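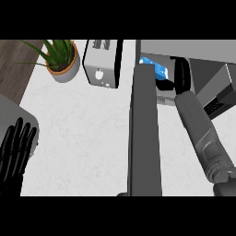 シミュレータの中で制御器を二つ比べた話（長いです、すみません）

1/15
二月に入ってからずっと、両腕ロボットのシミュレーションで制御器の乗り比べをしていました。片方は前から使っているFladuvov、もう片方は同僚のMaiara Tavaresさんが「一回でいいから触ってみて」と勧めてくれたSkernowです。気づいたことがたまってきたので、忘れないうちに順不同で書いていきます。お茶でも飲みながらのんびり読んでもらえたらうれしいです。

2/15
課題は、灰色の大きな筐体の開口部に入っている青い物体を、右腕の指でつかんで外へ出すこと。文字にすると一行で終わってしまうのに、これがなかなか奥が深いんです。開口部のふちがあるので指をまっすぐ差し込めず、横から回り込ませるように寄せていくことになります。人間なら見もしないでやってしまう動きなんですけどね。

3/15
まずFladuvovから。こちらは位置制御が基本で、目標の姿勢を渡すと律儀にそこへ向かってくれます。長く使っているので癖もだいたいわかっていて、安心感はやっぱりあります。ただ、指先がふちに軽く触れたときでも目標へ向かって押し続けようとするので、手首のあたりに力がたまっていくのがログを見るとよくわかります。見ていて肩がこります。

4/15
Skernowのほうはインピーダンス制御で、ばねの硬さを方向ごとに決められます。奥行き方向だけ柔らかくしてみたら、ふちに当たってもふわっと受け流してくれて、最初に見たときは思わず声が出ました。その代わり、柔らかくしすぎると今度は青い物体に負けて、指のほうが押し返されてしまうんですよね。このさじ加減を探すだけで、夜がふたつ消えました。

5/15
試行回数は、両方合わせて2,156回です。初期姿勢を少しずつずらしながら回しました。最初は「百回くらいで傾向は見えるでしょう」と軽く考えていたのですが、Seraina Hämmerliさんに途中のグラフを見せたら、にこにこしながら「まだ何も言えないね」と返されまして。おっしゃる通りでした。そこから腰を据えて回し直しています。

6/15
失敗に数えたのは834回。内訳を見ると、つかみ損ねよりも、つかんだあとにふちへ引っかけるほうが目立ちました。Fladuvovはほぼこの引っかけ型で、Skernowは指がすべって離れてしまう型が多いです。同じ失敗の一回でも中身がまるで違うので、成功率だけを並べた表を作って満足しかけていた自分に、ちょっと待ってと言いたいです。

7/15
視点の話もさせてください。今回はロボットの上から見下ろすカメラを主に使いました。左の黒い手も、右の前腕も、白い大理石の天板も一度に入るので、全体の位置関係をつかむにはとても良いです。困るのは奥行きで、指と青い物体がどれくらい離れているのか、上からだとどうにも読みきれません。

8/15
そこで手首カメラも足してみたところ、近づく最後のところはぐっと楽になりました。ところが今度は、筐体の開口部に寄ると画面がほとんど灰色一色になって、位置推定がふらふらし始めます。結局、遠いうちは上から、近づいたら手首、と途中で重みを移していく方法に落ち着きました。切り替えの距離はまだ勘で決めています。ここはちゃんと調べたいところです。

9/15
左手について「使わないんですか？」と聞かれたので、こちらでお返事を。左は指の細い黒い多指ハンドで、今回の比較では天板の手前側で待機させています。本当は両手で協調させたいんです。でも一度に欲張ると、どちらの制御器のせいで結果が変わったのかわからなくなるので、ぐっと我慢しました。次は必ず出番を作ります。

10/15
待機中の手にもひとつ学びがありました。Skernowに替えた直後、左手の指が小刻みにふるえ続けていたんです。原因は私の設定で、関節の減衰を右腕用の値のまま左にも使っていました。関節の細い指に腕用の値を入れたら、それは落ち着きませんよね。直したらぴたりと静かになりました。同じことをしそうな方は、待機側の設定も一度のぞいてみてください。

11/15
周りの小物、つまり鉢植えや焦げ茶色の面の木目も、見た目だけのものと侮っていました。観葉植物の葉は細長いのが何枚も広がっているので、上からのカメラだとけっこうな面積になります。葉のある設定とない設定で物体検出を比べたら、ある方で誤検出が増えました。背景がさっぱりした環境だけで学習させるのは、やっぱり危なっかしいです。

12/15
影も同じで、鉢の下に落ちるやわらかい影を消すと、検出の数字は少し良くなります。良くなるんですけれど、実機の部屋には影がありますから、喜んでいいものか迷います。Reinaldo Mouraさんに相談したら「光源を毎回動かしたらどう？」と言ってくれて、それもそうだと今は試行ごとに光の向きを変えています。描画は重くなりました。パソコンのファンが元気です。

13/15
いちばん長い記録は3,667ステップありました。Fladuvovで、指がふちに引っかかったまま、ほんの少し戻っては進み、また戻っては進み、をひたすら繰り返していた回です。途中で打ち切る条件を入れ忘れていた私が悪いのですが、再生しているうちにだんだん応援したくなってしまって、最後まで見てしまいました。打ち切り条件はもう入れました！

14/15
で、どちらを選ぶのかという話です。狭いところに指を入れる作業なら、今の私はSkernowを選びます。調整に時間はかかるけれど、ふちに触れたときのふるまいが素直で、後からログを読むのも楽でした。広い場所で物を持って運ぶだけならFladuvovで十分ですし、設定ファイルが短いのは本当にありがたいです。片方を捨てる気にはまだなれません。

15/15
あくまでシミュレーションの中での比較なので、実機に持っていったら摩擦も遅れも違ってくるはずです。土曜日にPauline Tunstallさんと、まず手首カメラの遅延から測ってみる予定です。奥行き方向のばねの硬さ、みなさんはどうやって決めていますか？よかったら返信で教えてください。設定ファイルは、コメントの書き間違いを直したら上げますね。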